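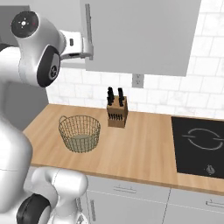
Grey wall cupboard, slim bar handle, wooden worktop

Thread: Has Liette Gagnon gone from Harbour Kitchen for good?

marmaladecat
Right, I can't be the only one fretting about this. Liette Gagnon put up a live on her own page last night, at gone 11 (I was in bed with a cup of tea and nearly missed it), and said she's "stepping back from the noise for a bit". Then she cried, then she laughed, then the dog got on her lap and she rang off. Fourteen minutes in all and I still don't know if she's left the programme or not!

I know it all blew up after the Vernon Fehr clip, where he called her accent "put on" in front of the studio audience. Did anyone else watch the live? Am I reading too much into it?

tobyfromthechippy
Watched it. She never said she was leaving. She said she was coming off social media, and people have run off with it as usual. The telly people said back in March that she'd signed for two more series and I haven't seen anything since to say different.

dufour_fan_club
The trouble is the Dufour lot haven't said a word. If one of my presenters was in bits on a live at that hour, and I was the company making the programme, I'd put out two lines saying we're behind her. It costs nothing. My sister worked in telly (wardrobe, very small stuff) and she says silence normally means they're arguing over the wording.

PegAndProud
I'm going to be the unpopular one here. I like Liette, I've got both her books, but Vernon was clearly messing about. He does that voice with everybody. He did it to Asia in the pancake episode and she threw a tea towel at him and they both fell about. I think the clip has been chopped so you don't see Liette laughing as well.

marmaladecat
Peg, I've seen the longer one and she does smile, but it's a telly smile. You know the kind, all teeth. And Asia has been his mate for years, so it's a different thing when he has a go at her.

PegAndProud
Fair enough, but we don't know what they're like off camera either. They might be thick as thieves. He's an old clown and he's been doing the same act since I was at school. I just don't think he meant harm by it.

kettle_on_again
Meaning harm and doing harm are two separate things Peg. My old boss never "meant" anything and half of us dreaded going in.

And anyway it wasn't Vernon that got to her, was it? She said on the live that she could cope with the joke. What she couldn't cope with was the messages afterwards. She'd had 300 by the morning and she read some of them out, and I had to turn the sound down. One of them was about her mum. Who sits there and types that to a woman who makes soup on the telly?

tobyfromthechippy
Yes, that's the bit that's been lost. All the write-ups today are Liette v Vernon, and she hardly mentioned him. I think she said his name once.

zinellwatcher
Twice. Once at the start and once when she said he'd rung her.

marmaladecat
Hang on, he RANG her? How did I miss that? I did go down to let the cat in.

zinellwatcher
Near the end, just before the dog. She said "Vernon's rung me and we've had words, and they were nice words mostly". Make of the "mostly" what you will - I've played it back and she's sort of half grinning when she says it.

PegAndProud
Well there we are then. Thank you.

kettle_on_again
I wouldn't hang the bunting out just yet Peg. He could still say something in public, where he said it in the first place. He's on the Clemov podcast every other week talking about his knees, he could find five minutes.

dufour_fan_club
Ha, the knees. I gave up on Clemov after the one where they talked over Asia for the whole hour. She got about three sentences in and one of those was asking where the loo was.

oldbiscuit_tin
Can I ask a daft question, I only started watching this series. Is Liette the one who does the fish pie or the one who does the budget bits?

marmaladecat
Fish pie! And the budget bits too since Asia cut down her days. You've got a treat coming if you go back to the early ones. Series 6 is the best by a mile, that's the year they all went camping and it rained.

oldbiscuit_tin
Oh lovely, ta. I like her then. She made me try fennel.

tobyfromthechippy
Fennel is where she and I part company.

zinellwatcher
Going back to whether she's leaving, does anyone know about the Zinell thing? There was talk of her doing a travel series with them, trains and markets and that. If that's happening then the "stepping back" could just be her clearing the diary and the timing is rotten luck.

dufour_fan_club
That was only ever one bloke on another forum, and he also said Vernon was going to do ballroom. I wouldn't put money on it.

zinellwatcher
I'd watch Vernon do ballroom.

kettle_on_again
With those knees?

PegAndProud
I've just written her a card, care of the studio. I may stick up for the old fool but I don't want anybody getting messages like that. If some of you did the same it might even things up a bit. I've kept it short and said I made the leek tart for my son's birthday and it came out well, apart from one corner.

marmaladecat
Peg that's a lovely idea and I'm sorry if I was sharp earlier. I'll do one tonight. Do you put the programme name on the envelope or just hers?

PegAndProud
You weren't sharp, love. I put both, hers on top.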